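Setting up the block-picking demo for an open day

Annapurna Murthy
4/29/18

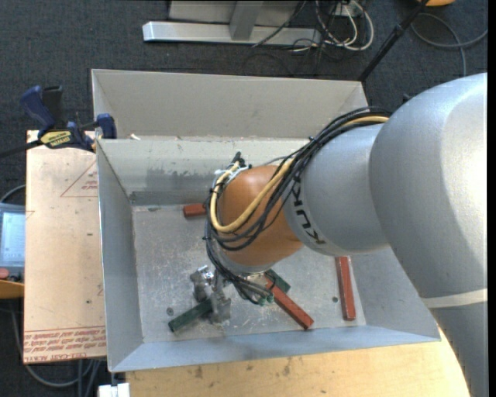
How long should I allow for setting up? Give it 2 hours before the doors open, and more if you've not run the arm in front of a crowd before.

I wrote this section after our open day at Bremside, and I've tidied it up for the Primthorpe visit in May (thank you to everyone who scribbled on my first version!). It assumes the arm is already bolted down and you've done the power-up in the section before.

1. Put the bin on the table and clamp its edge down. Give it a good shove with your hand. If it shifts at all, tighten the clamp and shove it again.

2. Drop in the wooden blocks, red and green, any old how. Please don't line them up! Visitors like a muddle, and the arm copes with it perfectly well.

3. Check the cables by the wrist. They need enough slack to follow the gripper right down into the bin, but not so much that a loop can catch on the rim.

4. Open Herkex and load the job called Gosselin. Set the speed to 8 per cent and run one pick with your thumb over the stop button.

5. Happy with that? Bring the speed up to your usual demo setting and let it run for a few minutes on its own.

CAUTION: Keep hands out of the bin whenever the arm is live, and that includes yours. If a block gets wedged against the wall, press stop first and then fish it out.

Note: I let children choose which colour goes first, which went down a storm at Bremside. You change it on the second tab in Herkex, and you have to press Save or it goes back to red.

Note: the log fills up at 500 picks and the job pauses without any warning. Clear it at lunchtime. I forgot, and stood there chatting away to a very still robot.

6. When the last visitors have gone, send the arm to its park position before you switch off, then take the clamp off the bin.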